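Gripper faults out on the dish rack and only on the dish rack
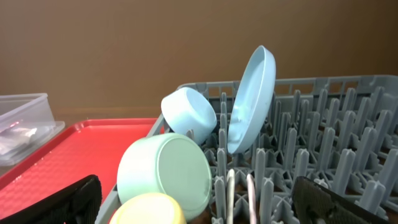 Wrist view, both fingers clear of the dishes.

Posted in Grippers & End Effectors

Marianna Szulc
Member, 387 posts

I have a two-finger gripper on a small arm and a job a bored ten-year-old could do: take plastic dishes and move them in and out of a drying rack. Bowls are fine. Cups are fine. The blue plate standing up between the prongs is where my afternoons go.

Sequence is: approach from above, open to width, descend, close on the rim, lift. On maybe one plate in five the gripper reports a good grasp, the arm starts up, and then everything stops with a force limit fault. The plate hasn't moved. The first time it happened the rack came up with the arm for a few inches and then dropped, which brought my neighbor to the door.

What I've tried:

Lowering the closing force. Now it drops bowls as well.
Raising the closing force. See rack, see neighbor.
Re-teaching the approach pose, twice, the second time with bad language.
Swapping the finger pads for a fresh textured pair from Liswood. Lovely pads. Same fault.

The log gives me code 2914, which the Ondemum manual translates as "external condition." So is the weather. Has anyone had this with a rack full of prongs? I'd like to fix it before August, when I have to show it to people.

Krajewska_Bench
Member

Have you tried updating the firmware? Mine did something strange last year and I updated it and it was fine after that. It was a different arm, and the problem was that it wouldn't turn on.

Golnar Taheri
Moderator

Your gripper is telling the truth as far as it knows. It closed, it met something solid before it reached fully shut, and by its standards that is a grasp. It has no opinion on whether the solid thing was a plate.

I'd bet you are catching a prong. They're tapered, so if you come down a little off to one side, the fingertip slides down next to one and you close on plate and prong together. Then you lift, the prong is attached to the rack, and the rack objects. The bowls and the cup lying against the side wall don't give you this because you're grabbing them well above the prong tips.

Check it before you change anything. Take the arm out of automatic, drop to the slowest jog speed, put your hand on the stop, and step down toward the plate an inch at a time while somebody who isn't you watches from the side. Keep your fingers out of the rack. I say this as a person with a blood blister in the shape of a fingertip pad.

If it is a prong, do these in order:

1. Raise the grasp point. The top of that plate is above the back rim of the rack, so there's rim to hold without going down among the prongs at all. My guess is that your taught pose goes deeper than it has to.

2. Check the width after closing. Plate alone should give you a narrow, boring number every time. Plate plus prong will be wider. Anything outside the boring range, open and back off before you lift.

3. Lift a quarter inch, slowly, and look at the force before committing. If it's more than one plastic plate has any right to weigh, put it down and let go.

4. Set the force limit for the lift separately from the one for the close. A lot of people leave them tied together, which explains your bowls.

And please clamp the rack down, though not until the other four are sorted. A clamped rack turns a caught prong from a funny noise into a bent wrist. Bonport sells a low clamp that will fit under most rims, or use whatever's in the garage.

Marianna Szulc

It was a prong. I watched it slide down next to one, slow as you like, looking very pleased with itself.

Raised the grasp point and added the width check. The check rejected three closes in the first hour and each of those was a real catch – I went and looked. After that, 354 lifts without a fault. I haven't split the force limits yet because the menu for it is somewhere I can't find.

Krajewska_Bench, I also updated the firmware. It reset my tool offset.

Krajewska_Bench

Glad that helped

Golnar Taheri
Moderator

Setup, Motion, second page, under "Legacy." Re-check the tool offset before you run it again, and do the first few by hand on the slow speed. Leaving this open until the limits are split.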